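Hand-held gripper demonstration

A hand-held gripper demonstration is a recording of a person doing a chore with a gripper they carry themselves, made so that a learning system can later copy the motion with a robot arm. I keep this entry for the Coswood wiki, and I've collected a fair number of these recordings, so expect a few opinions mixed in with the definitions.

Background

The older way to gather examples is teleoperation, where you sit at a controller and steer an arm through the task. It works, but it's slow, and you need the arm in the room with you. With a hand-held gripper you just squeeze and go! A camera rides along near the jaws, so the recording sees the job from the same place the robot's camera will later see it. Most of us at Coswood started on the Skoven handles and still call every gripper "a Skoven," whatever it is.

One recording from first reach to final release is called an episode. A group of episodes gathered in one place with one set of objects is a session, and ours usually run to 24 episodes before hands get tired (mine go sooner).

Cloth tasks

Cloth is my favorite thing to record and also the thing that eats the most time. A cup has one shape. A rag has a new one every time you let go of it, and the system has to see a lot of those shapes before it stops grabbing at air. In the Jutetine set, which is our cloth collection, 137 of the 368 episodes have a cloth resting on or hanging over some kind of edge — a rim, a chair back, the side of a bin.

Edges are useful teachers. Part of the cloth hangs, part of it bunches up, and the person holding the gripper has to pick a spot to pinch. I like to go for a raised fold, with the jaws coming in on either side of it. Other people go for the hanging end, and I'm happy to have both in the set, as long as each episode commits to one plan and doesn't dither halfway.

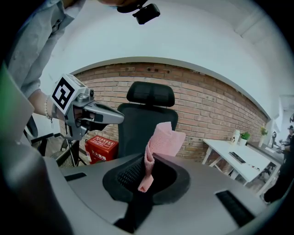
Two-person sessions

Cloth work often has two people at it, each with a gripper, and the view from one gripper will regularly catch the other. The jaws of the recording gripper sit close to its own lens and come out as dark blurs at the sides, which is normal and gets learned along with everything else. The second gripper can carry a cube with a printed black square pattern on it. Patterns like that are called fiducials, and software can use them to work out where a tool is and which way it's pointing.

Try to keep the printed faces clean and uncovered. Sleeves are the usual problem, and so is a thumb that creeps forward during a long session. I've lost whole afternoons to my own thumb.

Rooms and backgrounds

Early on I cleared everything away before recording, and the Orbán trials cured me of that. Their episodes came from ordinary working rooms, with furniture and plants and people walking past, and the policy trained on them coped much better when we moved the arm to a new building. Now I leave the chairs where they are.

Review

Every episode gets watched once at full speed. We drop the ones where tracking goes missing for more than a moment, and we keep fumbles if the person recovers, as a second try at a slipped pinch is worth having. Up to 100 episodes is a comfortable day of reviewing for one person — beyond that I start approving things I shouldn't.

See also: Teleoperation; Fiducial marker; Episode labeling; Jutetine set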